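### 2. Why we started with pouches

I'll admit I came to wombats sideways. I'd read that their pouches open toward the back, and I couldn't stop wondering how selection gets you there (digging seems the obvious answer, but koalas do it too and they live in trees!). So we scored 443 museum skins from the Edari and Zavala collections. 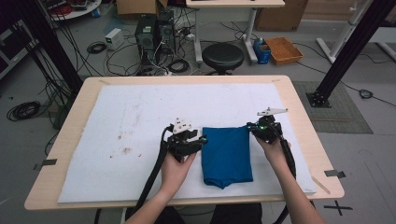
Two of us did the scoring separately, and where we disagreed we went back to the skin together. Pouch direction was easy. Pouch depth was a nightmare, and I threw out 84 readings.

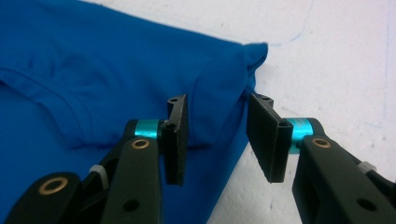 **Figure 1.** Old skin doesn't keep its shape, and that's the trouble with depth. It wrinkles and bunches the way soft stuff does – look at the crumpled peak in the blue cloth, and the gentle ripples near the seam – and a fold can pass for a rim if you're tired. Titov's scoring key skips depth altogether, and I'm starting to see why.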